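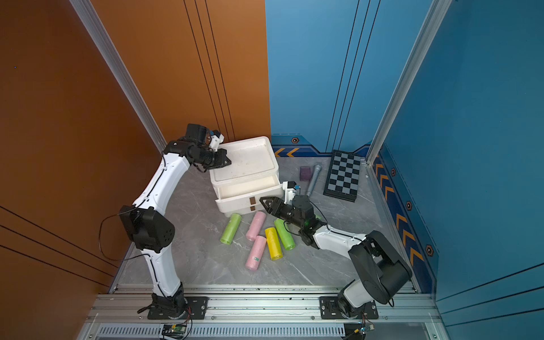 White drawer box, top tray empty

Reading time: 5 minutes

Week 5 - Color and small rooms

Okay, so last time we left Brallcombe with its dark hallway, and I promised you paint. Warm colors seem to come toward you and cool ones sit back. Try both on one corner before you commit!
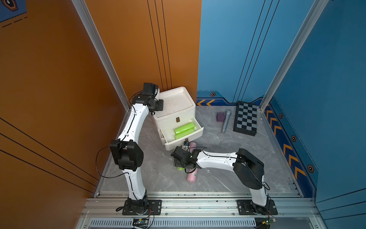

Photo: Nermina Petek

My first flat in Flisness was some 40 square feet of kitchen, and I painted it deep red (I was young). By March I was eating in the bedroom. Read the Mukine chapter and look hard at the ceilings. 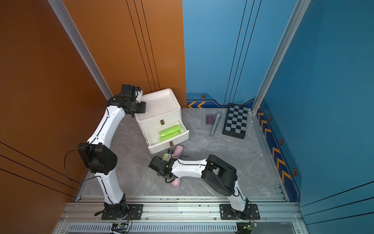

Lime green against white

Small bright things do a lot of work in a pale room - a bowl, a towel, one chair. Your homework is to pick a room you know well and change

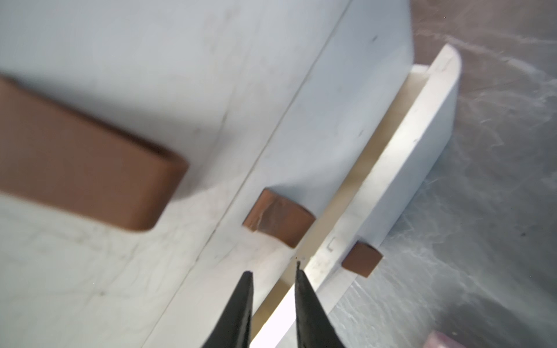

only one color in it, on paper. Write me 600 words on what happens to the light.

Related notes
Living in a Yurt
Windows and Morning Light
Brallcombe: The Hallway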